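Unpacking and Washing Produce: Your Questions
Cerstead Home Cooks – Kitchen Basics

We love market day, and we love the mail that comes in after it! These are the questions readers send most about getting fruit and vegetables out of the bag, clean, and put away.

Do I really have to unpack everything right away?

Please do, if you have five minutes. Produce sweats in plastic, and one bruised apple at the bottom can make a mess of everything else. I flatten the bag out on the counter beside the sink and use it as a landing pad. It catches the grit, and it shakes out over the trash when you're done.

Should potatoes and bitter melon get washed together?
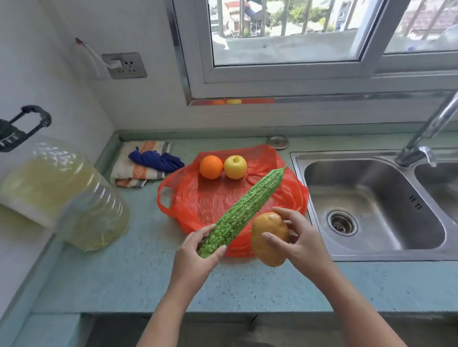 Give them separate turns. Potatoes bring soil with them, and all those bumps and ridges on a bitter melon are wonderful at holding on to it. I rinse the melon first, running my thumb down the grooves, then scrub the potatoes last. If you're not cooking the potatoes today, skip the water and just brush them off – they keep so much better dry.

My counter is tiny. Where does it all go?

Work in small batches, two kinds at a time. Oranges and peppers are tough enough to wait their turn almost anywhere, and in my kitchen that sometimes means down low by the baseboard. Everything gets a good rinse afterward, so I don't fret over it. 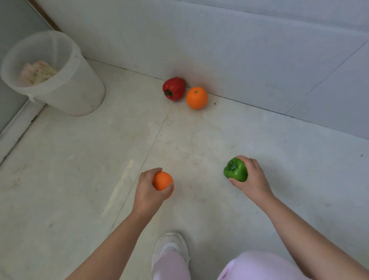
Leonie McPhee

Peppers deserve an answer of their own, they come up so often! Red and green ones wash the same way: hold them stem down under the tap so water doesn't pool in the dip at the top. Red peppers are riper and softer, so eat those first. Green ones will happily wait a few more days in the crisper.

Is soap okay on fruit?

No soap, please. Peels can take it in, and plain cool running water does a lovely job. Rub an orange with your hands even if you're going to peel it, or the knife will carry whatever is on the skin straight to the inside.

Which side of a double sink should I use?

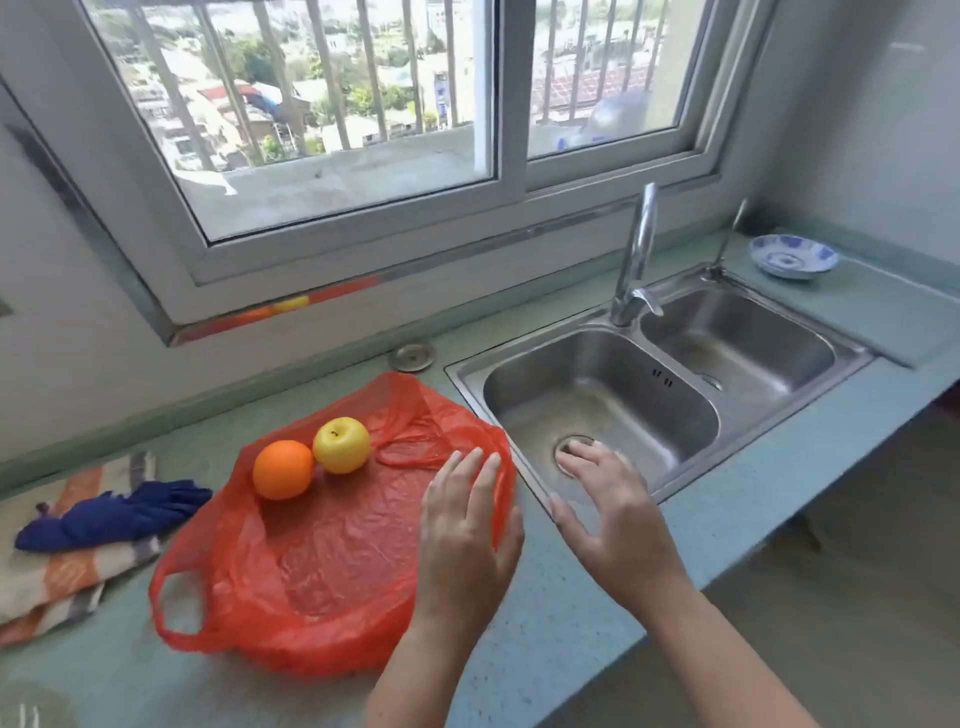
I'm a big-basin person. Wash in the larger side and let things drain in the smaller one, with a clean towel folded close by for drying. Scrub the basin before you start, and lift out the strainer if you have one, because old bits love to hide under there.

Do apples and oranges need the fridge?

Apples, yes, if you want them crisp into next week. Oranges are fine in a bowl for a few days and juicier that way, I think. Keep the apples away from your potatoes, though. Mawuli Tsikata wrote in last November about a whole sack that sprouted!

What about the floor when I'm done?

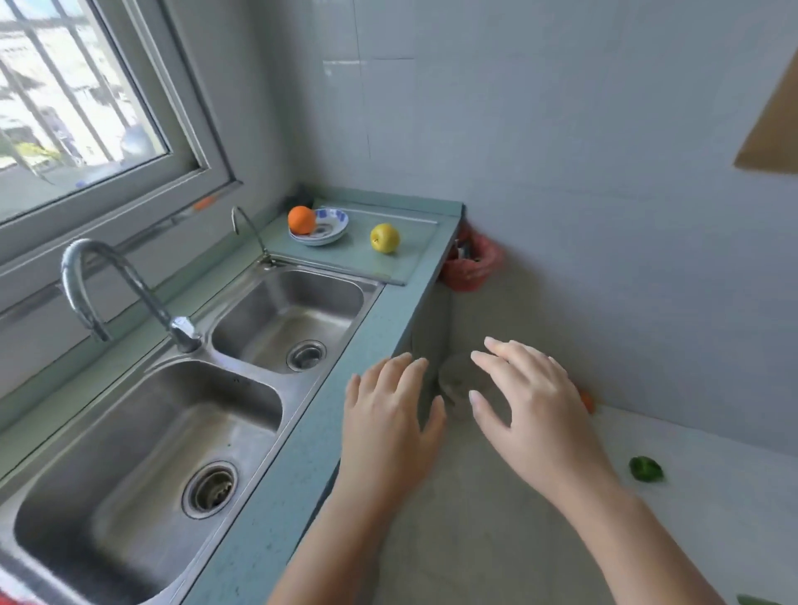
Leonie McPhee

Check the spot at the end of the counter, down by the base of the cabinet. Onion skins, grit and the occasional runaway potato all seem to end up there. A damp cloth takes care of tile in no time, and then you can get on to the fun part – dinner.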